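June 19, 2019
By Samuel Erico

Roxana Ciobanu has spent the best part of the morning tidying a desk, untidying it, and tidying it again. She is not a nervous person. She works for Stoltusar, a small firm that teaches robots to put things away, and the teaching is done by somebody putting things away, over and over, with a pair of gripper fingers in place of their own.

"My mother thinks I work with computers," she says. "I've let her go on thinking it."

The method is easy to describe and tiresome to do. You hold a tool with two fingers that open and close, and a camera that looks at whatever the fingers are reaching for. You pick up the thing, put it where it ought to go, and let go. Each turn is recorded. When there are enough turns, the recordings are handed to a program called Zarar, which tries to work out what you were up to. Then an arm with the same sort of fingers has a go, and Ciobanu stands nearby with her hand on the stop button.

She came to it from shop fitting, and thinks the change smaller than it sounds. "I used to put things on shelves so people would buy them. Now I do it so a machine will copy me. The machine is the fussier customer."

How fussy? She tells me about the week she showed it how to place a pen in a tray. She did it 67 times and was rather proud of them. Zarar studied the lot and came back with a firm belief that a pen should be lifted, held quite still for a moment, and only then put down. It took her a while to see where the idea had come from.

"I was stopping to think," she says. "Every single time. I'd pick up the pen and wonder whether I'd left the oven on, or what I fancied for lunch. And there's the arm, holding a pen in the air, wondering about lunch."

She now decides on lunch beforehand.

Desks are her current subject. Warehouses have plain boxes and painted lines, and plenty of larger firms are busy with those. Stoltusar went for the sort of place where people live and keep things they are fond of, and Ciobanu has strong views on how such a place should look.

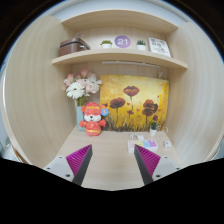 "If you clear everything off and leave one cup in the middle, you'll teach it to pick up one cup in the middle," she says. "Lovely. Then it goes to somebody's house and there's a plant next to the cup and it has no idea what's going on. People own ornaments. They own cables. I've never met a cable that stayed where it was put."

Soft things she finds harder than hard ones, and shiny things worse than either. Leaves she treats as she would somebody else's hair, by keeping well clear. Paintings are not to be touched at all, a rule she had to explain to a new starter who had been reaching behind one for a plug — "confidently", she says, with the look of someone who still hears the noise.

I ask about remote control, which I had assumed was the grander way of doing it. You sit in a chair, after all. Ciobanu pulls a face. The firm has 2 sets of handles wired to an arm across the room, and she will use them when the job calls for it, mostly when she wants to see how the arm itself copes with a reach. But there is a small delay, and you can't feel what you are squeezing.

"It's like eating soup in ski gloves while a friend holds the spoon," she says. "With the hand tool I can do a turn in nine seconds. With the handles it can take up to six times that, and I come away with a stiff neck and a bad temper. Which I expect it also learns."

She lets me try the hand tool. It is lighter than I had feared and I am worse than I had hoped. My first attempt knocks a small box over. My second picks it up nicely and puts it down on its side, and I look round for praise.

"We'll keep that one," Ciobanu says, writing something down. I ask whether that means it was good. "No. It's useful to have some where the person gets it wrong and has to sort it out. You don't want it to think everything goes well."

So my third attempt is devoted to standing the box up again, which I manage by pushing it against my own thumb. She points out that the arm has no thumb. I am asked to do it once more, properly.

The arm gets its turn at the desk later in June. Ciobanu won't say how she thinks it will do, though she has already moved her own mug to a different room.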